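To: majali-list
Re: Rehearsal space at Majali, spring and after

Khalil Bitar wrote:

> I looked at the booking page last night and I can't tell what is open to us and what isn't. We are a company of five and we need a room for evenings in April. The page says Studio 3 is "by arrangement" and the others are full. Arrangement with whom? Also, is the rate still the one from last year, and does it cover the piano? We were charged separately for that once and once not. And if we take a block and then lose an actor, what happens to the deposit?
>
> I would sooner ask on the list than privately, because I suspect other companies have the same questions.

Khalil, thanks for asking on the list. The page is out of date and I will get it changed. I'll take your points in the order you made them, then add a few things that came up at the last users' meeting.

Who to arrange with. Studio 3 is handled by me for now. It used to be let by Indisport, who had it for their fencing and movement classes on a long block. Their block ended in the winter and they kept only the early mornings, up to 9:30. From then until closing the room is ours to let. I took "full" off the wall calendar at the time and forgot the web page. Evenings in April are open except for the last week, when Birnska have it for their technical rehearsals.

The floor. Studio 3 has the sprung floor, and it is the only one of our rooms that does. Street shoes come off at the door, and please don't tape directly onto the boards. We have low-tack tape in the office for marking out a set. If you bring your own, show it to me first. Last year a company used carpet tape for a ground plan and it took a layer of finish with it when it came up. The repair cost more than their whole booking.

Size. The usable area is a little smaller than the plan on the web page suggests, as the plan ignores the mirror wall and the barres in front of it. If your set is marked out to the full width of the Birnska stage you will lose some of the stage left wing. For a company your size I don't think it will matter. Studios 1 and 2 are smaller again and are fine for table reads and scene work. Neither is any good for fights or dance.

Rates. Same as last year, both the hourly and the block rate. The block rate starts at three sessions a week, and a session is four hours. If you book two sessions one week and four the next, I can't average them, much as I would like to. The booking software won't do it and I'd be correcting invoices by hand every month.

The piano. It is included. You were charged separately because that booking fell in the period when the piano was on hire from a dealer. It was bought outright after the appeal and it belongs to the building now. It gets tuned twice a year. If you need a tuning on top of that, you pay the tuner directly. Nothing goes on the lid, including scores and coffee.

Deposits. A block needs a deposit of one week's rent. If you cancel more than two weeks before the first session, you get it all back. Inside two weeks, you get it back if we manage to let the room to somebody else, and we do try. Once a block has begun, the deposit is held to the end and set against the last invoice. Losing an actor counts the same as any other cancellation. You may also pass the block to another company on this list, so long as you tell me before they turn up. They then sign for it and your deposit is returned when theirs arrives.

Keys. Evening users get a fob that works from half an hour before their session. It stops working at 11 p.m. If you are still in the building then, you can get out but you can't get back in, so don't send someone out to the car at 10:58. Lost fobs are charged at cost.

Storage. The cage behind Studio 2 is for current bookings only. Label everything with the company name and the date you expect to be out. At the moment it holds two flats and a rolling staircase that carry no label at all. If they are yours, write to me this month. After that I'll offer them to the list.

The roof fund. We needed 2,000 to cover the gap between the grant and the quote, and we have it. The work is booked for the summer and will close Studio 1 for three weeks. I'll send the dates when the roofers confirm them. Studios 2 and 3 stay open, but expect noise during the day. Evenings should be quiet.

The new booking system. We are going over to Briltano, and the old calendar will be switched off when the last of the existing blocks has been moved across. You will each get a login by email. You will be able to see what is free and ask for it, and I will still confirm each request by hand. There is a notes field on the request form. Please use it to say if you need the piano, the marking tape or the blackout curtains, so that I'm not hunting for them while you stand in the corridor.

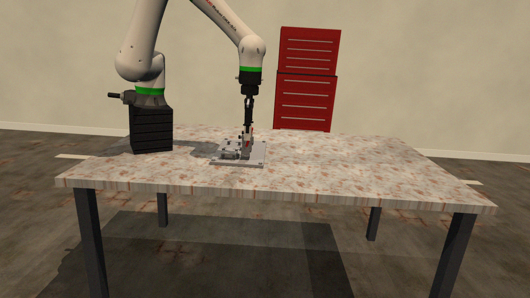
Ambros Bühler asks whether blocks booked under the old calendar keep their rate when they are moved over, and whether a company can hold two rooms under one login. He has Studio 2 for table work and wants Studio 3 for his last two weeks, and on the old calendar those had to be separate bookings with separate deposits.

Yes to the first. Anything confirmed before the change keeps the rate it was confirmed at, through to the end of that block. On the second, one login will cover as many rooms as you like, but each room is still its own booking. I raised the question of the double deposit at the meeting and the feeling was that it's unfair where the weeks follow on from each other with no gap. So from now on, if you move from one room to another inside the same run of weeks, one deposit covers both, and it's set at the higher of the two rents. Ambros, I'll refund the difference on yours.

A couple of small things to finish. The kettle in the green room has been replaced and the fridge will be emptied at the end of each month, labeled or not. The heating in Studio 2 is on a timer. The override is the white button by the door, one press gives you an hour, and pressing it again before the hour is up does nothing.

Khalil, let me know which evenings you want and I'll hold them until you have spoken to your company. I'm in the office most afternoons from 2 until 6, or reply to me off list.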